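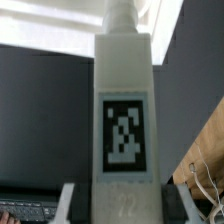 Sedgwick schreibt:
Schwelle auf 800 setzen und fertig. Hatten wir letztes Jahr in Wullau genauso, der Greifer macht zu früh zu, weil der Motorstrom beim Anfahren kurz hochgeht. Hat mit dem Marker nix zu tun.

forkulex schreibt:
Seh ich anders. Strom ist doch erst Thema wenn die Finger am Klotz sind. Bei denen kommt er aber gar nicht gerade hin, stand im ersten Post. Also Pose-Schätzung. Marker flach von vorn = Winkel springt hin und her, altbekannt. Fahrt mal 15 Grad schräg an und loggt die Werte mit.

Skondlow schreibt:
so, bin wieder da, sorry, war noch Schule. Kurz zum Stand für alle die jetzt erst mitlesen: Robotik-AG, Aufgabe ist Block greifen, anheben, in die Zielzone stellen. Marker muss vorne drauf bleiben, sagt das Regelwerk. Erkennung geht, ID kommt auch immer richtig. Nur der Winkel wackelt wie blöd.
Schwelle steht bei 355. Mit 800 haben wirs probiert, da drückt er halt einfach fester. Schief bleibt schief.

Sedgwick schreibt:
Dann ist eure Kalibrierung Murks. Wann zuletzt gemacht?

Skondlow schreibt:
September.
ja ich weiß

Sedgwick schreibt:
Na bitte.

forkulex schreibt:
Trotzdem nicht die ganze Erklärung. Schlechte Kalibrierung gibt dir nen festen Versatz, kein Wackeln. Wenn der Winkel bei stehendem Arm springt ist das die Mehrdeutigkeit vom quadratischen Marker. Zwei Lösungen, Löser nimmt mal die eine mal die andere. Filtern oder beide ausgeben lassen und die nehmen die zur letzten passt.

Seo-ah Song schreibt:
Ich betreue die AG mit. Kalibrierung machen wir morgen neu, Schachbrettmuster ist gedruckt. Frage an forkulex: mitteln wir über mehrere Bilder oder wirft man die Ausreißer besser weg? Die Schüler haben einen Log mit 3.181 Zeilen, da sind zwei klare Haufen drin.

forkulex schreibt:
Zwei Haufen = genau das was ich sage. Auf keinen Fall mitteln!! Dann landet ihr zwischen beiden und der Greifer steht garantiert falsch. Median geht auch nur wenn ein Haufen deutlich größer ist.

Sedgwick schreibt:
Ok zwei Haufen ist was anderes, das stand oben aber nicht. Würd trotzdem erst kalibrieren, dann Code anfassen. Sonst wisst ihr hinterher nicht was geholfen hat. Und das Fenster hinten zuhängen, so hell wie das ist regelt die Belichtung euch sonstwas zusammen.

Skondlow schreibt:
Fenster gute Idee, Rollo klemmt leider, wir nehmen Pappe.
Andere Frage noch, der Block ist oben schmaler als unten. Greifen wir besser tief? Hals oben wär auch ne Option, da ist aber die Hälfte der Gruppe dagegen

Sedgwick schreibt:
Tief. Am Hals pendelt der ganze Klotz drunter.

forkulex schreibt:
Hals. Rund, da ist der Drehwinkel egal und euer Problem halb weg. Pendeln kriegt man mit langsamer fahren in den Griff.

Sedgwick schreibt:
Bei Zeitwertung langsamer fahren, super Tipp

forkulex schreibt:
Fallen lassen kostet mehr Zeit

Seo-ah Song schreibt:
Wir testen beides, jede Gruppe eine Variante. Bitte nicht streiten, die Kinder lesen mit :)

Skondlow schreibt:
Zwischenstand, neu kalibriert: Versatz ist weg, Sprünge sind noch da. Also ihr habt irgendwie beide recht. Filter baut die andere Gruppe grade ein, Ausgabe vom Löser kommt schon mit beiden Lösungen. Log lad ich heut abend hoch wenn das Wlan mitmacht

forkulex schreibt:
Schreib die Kameraposition mit in den Log. Ohne die kann man nur raten.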